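Chapter 9
Wood Surfaces: Grain, Pores, and Finish

Learning objectives

After reading this chapter, you should be able to:
Describe the grain of a board or tabletop in plain terms.
Explain why some woods show open pores and others look smooth.
Tell the difference between color that belongs to the wood and brightness that comes from the light.
Write a short surface report that another person can use without seeing the piece.

Key terms: grain, figure, pore, ring-porous, diffuse-porous, cathedral, face, veneer, sheen, raking light

When Alois Kofler took over the repair shop at Basholm, the first thing he changed was the intake card. The old card had a line for the owner, a line for the type of furniture, and a large box marked "Damage." Most of the boxes held one or two words: scratched, faded, ring on top. A table might wait weeks for its turn on the bench, and by then the person who had filled in the card could no longer say which scratch was meant, or whether the top had been dark to begin with.

Kofler's new card asked for the surface before it asked for the damage. What is the main color? Which way does the grain run? Are the pores open or filled? Does the top shine, and if so, where was the light when you looked at it? His staff complained that the card took too long. They kept using it, and Lazaridis, the workshop that handled the larger dining tables, copied it the following March.

This chapter follows the same order as the Basholm card. We begin with the wood, go on to the finish, and end with the light. Damage is covered in Chapter 10.

9.1 What grain is

A tree grows upward, and most of its cells are long and narrow and stand in the same direction as the trunk. When the log is sawn lengthwise, those cells are laid open along the face of the board. The long lines that result are what most people call the grain.

Grain direction matters in nearly every job done on wood. Sanding along the grain leaves scratches that hide among the lines. Sanding across it leaves scratches that show up as soon as stain is applied. A plane pushed against rising grain tears out small chips. Even wiping on oil is best finished with strokes that follow the lines.

Grain direction is always stated in relation to something. On a finished table, use the long side of the top. "Grain runs parallel to the long side" is clear. "Grain runs left to right" depends on where the writer was standing, and a photograph taken from a corner can make straight grain look slanted. If you have only a close view with no edge in it, say how the lines run in that view and leave it there.

9.2 Pores

Hardwoods carry water through cells called vessels. Cut lengthwise, a vessel appears as a short groove or dash. Cut across the end, it appears as a small hole. In both cases we call it a pore.

Woods such as oak and ash are ring-porous. Their largest vessels are formed early in the growing season, so the pores gather in bands. Maple and cherry are diffuse-porous, with small vessels spread more evenly through each ring. Walnut falls between the two groups – its pores are larger at the start of the ring and get smaller toward the end – and it is often called semi-ring-porous.

Pores can be left open or filled with paste before finishing. An open-pored surface keeps some texture under the fingertips. A filled one can be brought to a flat, glassy finish, though it takes more coats and more sanding between them. Printed surfaces complicate the matter, for a good print will copy the dashes of open-pored wood closely. Touch helps here, and so does a look at the end of the board, where real pores become holes.

9.3 Figure

Figure is the larger pattern made by the grain. The most familiar kind is the cathedral, a set of nested arches found on flat-sawn boards. It appears when the saw passes through the growth rings at a shallow angle. Away from the arches, toward the sides of the same board, the lines straighten out and lie closer together.

Veneer is a thin sheet of wood glued to a core, and it may be cut to show figure or to avoid it. Neighboring sheets from one log can be laid side by side so that the pattern repeats or mirrors. Such a repeat is a strong hint that you are looking at veneer, but its absence proves nothing. A small area seen from close up will rarely settle the question.

9.4 Color, sheen, and light

Beginners tend to record one color for a whole surface. It is better to record a range, and to say where each end of the range lies. Then ask how much of that range is caused by the light.

A finish with any sheen acts partly as a mirror. Where it sends light from a window or lamp toward your eye, the brown of the wood is covered by the color of that light. Fine ridges catch it too, so the grain can look sharper inside a reflection than outside it. Move your head and the bright patch moves. A bleached or worn patch stays where it is.

Light from a low angle is called raking light. It is the best light for finding texture and the worst for judging color. Make two passes over any surface, one for each purpose, and write them down separately.

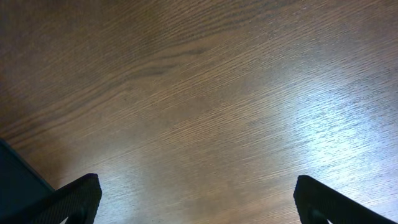
Jidton, August 8, 2024

Surface notes, wood tabletop, close view from above at an angle. Recorded for the practice set by Efthymia Andreadis.

Color: medium brown, between walnut and oak. Darkest at upper left, a deep chocolate. Upper right is lighter but still brown.

Grain: fine and tightly packed, lower left to upper right in this view. Many lines break into short dashes and flecks that look like open pores.

Figure: one dark, wavy streak left of center and a little above the middle, with thinner dark lines beside it. Similar to a cathedral figure. Solid wood or veneer not determined.

Light: broad reflection on the right, pale and almost bluish white, strongest at middle right. Grain very sharp inside it. Fades gradually into the brown, no hard border. Do not take a color reading there.

Species: not entered.

Andreadis left the last line blank on purpose. A color between walnut and oak is a color only, and stain can move almost any wood into that range. The card at Basholm has the same rule, and a species goes down only when the end grain has been checked.

Before you go on

1. Rewrite the grain entry above as it might read if the long side of the table were known to run parallel to the lines.
2. Find a wooden surface near a window. Record its color range from two standing positions and mark which entries changed.
3. Which lines of the notes would you want to confirm by touch?

Section 9.5 takes up the finish itself, starting with oils and waxes.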